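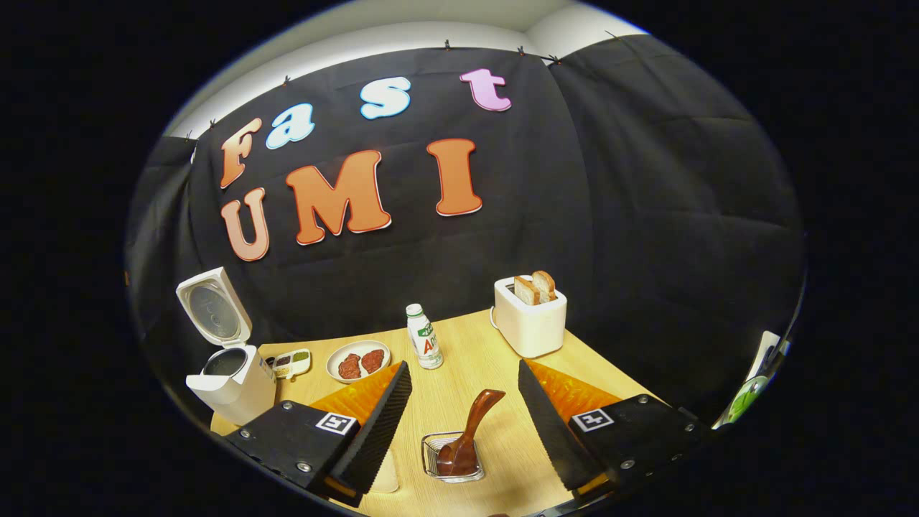 Chapter 2
The Helpful Counter

Kitchen advice has always promised to save us time. In 1948 it was the labor-saving cupboard, and today it is the countertop cooker with a lid that opens at a touch. The promise is repeated so often that few of us ask whose time is saved, or how much of it.

A rice cooker is a fair place to start asking. It does one job well enough. It also takes up a corner of the table every day of the week, and the meat still has to be cut and cooked, the seasonings still have to be portioned out, and somebody still has to wash the tray and the plate. Gemma Hulme kept a kitchen diary in her apartment in Sudby and found that her cooker did little for the length of a Tuesday evening. She liked the rice, though – and kept the machine.

Gediminas Adomaitis takes a harder line. In his view most claims about fast cooking count only the minutes at the heat and leave out the setting up and clearing away. We think he overstates the case, but not by much.

In this chapter you will learn to time a meal from bare table to bare table. Before reading on, write down how long you believe your last dinner took. Keep the figure – you will need it in the first exercise, and it is probably too low.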